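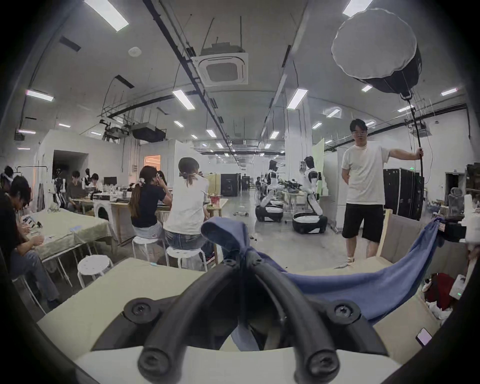
Figure 4.1 A hand-held gripper closed on a blue cloth, with wheeled humanoid robots at a worktable farther back in the room.

Chapter 4
Buying for the Whole Room

Ask a class to plan a robotics workspace and the first thing on every list is a robot. Fair enough! Robots are the fun part, and by the end of this chapter you will know how to compare two of them on price, delivery and upkeep. But we are going to start with the rest of the room, where a surprising share of the money goes and where a careful planner can do the most good.

Look at the work in Figure 4.1. To handle a piece of cloth you need something to hold it with, a surface to hold it over, and enough light to see it by. Then come the stools, the cases, the cable trays, the shelves. Each of these is a line in somebody's budget, and each line has a price, a delivery time and a useful life.

Our running case in this chapter is Jekumell, a small company that wants to teach robots to handle household linens. Its operations lead, Dalal Mansour, has one large room, a fixed sum to spend, and 14 weeks before work has to begin in September. Her first equipment list had 35 lines. We will go through it with her, and you will see it grow, shrink and grow again.

4.1 Start from the task

Before writing down a single product, write down the task in plain words. "Two hands stretch a cloth over a bed" is a fine start. Now read it back slowly and ask what each word costs. 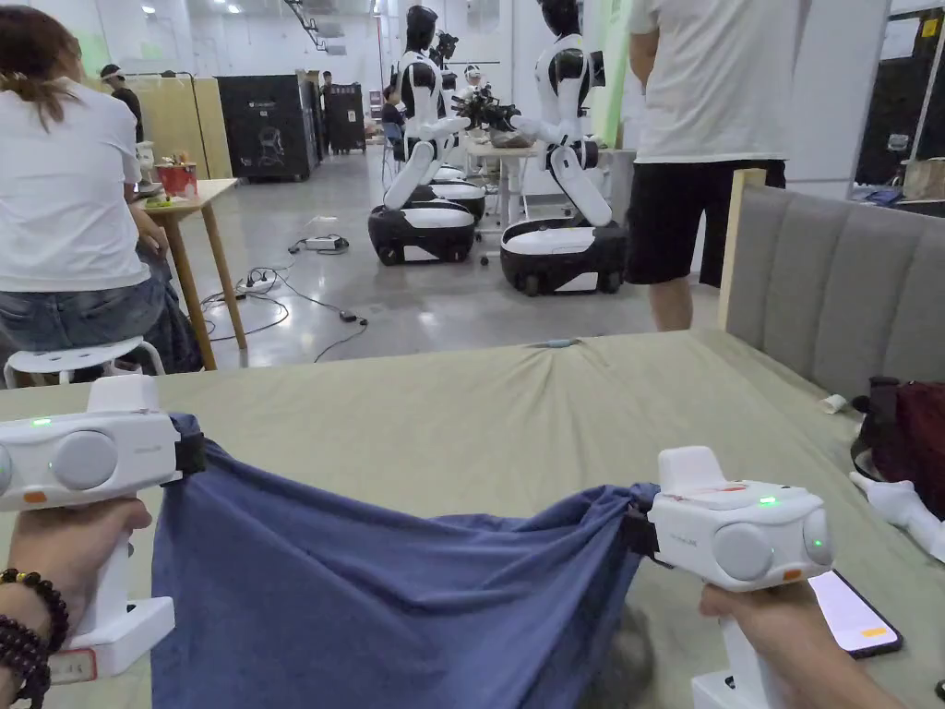 Figure 4.2 Two hand-held grippers, one in each hand, stretching a navy-blue cloth over a bed with a sage-green sheet.

"Two hands" means grippers are bought in pairs, so a spare should be too. "Cloth" means a supply of it, in more than one size, and a way to wash it. "Bed" means a large piece of furniture with a delivery fee, and floor area you can't use for anything else. Mansour had left the bed off her list completely. She had the sheets, though.

Do this for every task you expect to run in the first year. It is quick, and it is a great thing to do as a group – people who do the work will remember items that people who approve the spending never think of.

4.2 Three kinds of cost
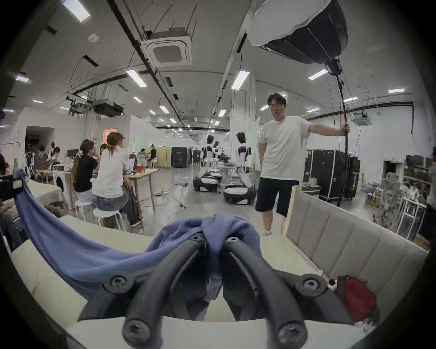 Once you have a list, sort it. Purchase costs are paid once: the robot, the light stand, the office chair. Running costs come back every month, such as power, cleaning and replacement parts. Space costs are the easiest to miss. A robot on a wheeled base needs room to turn and a clear floor to roll on, and a tall light needs a spot where its stand won't be bumped.

Mansour marked each line P, R or S, and eight of them ended up with all three letters. Those are the ones to get quotes for first.
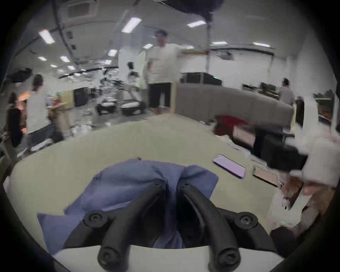 Figure 4.3 Gripper and cloth in the foreground; behind them, mobile bases, stands, cabinets and a desk with monitors share one room.

Try it now
Pick a room you know well and one task done in it. List everything the task uses, then mark each item P, R or S. Keep the list, as you will put prices on it in Section 4.3.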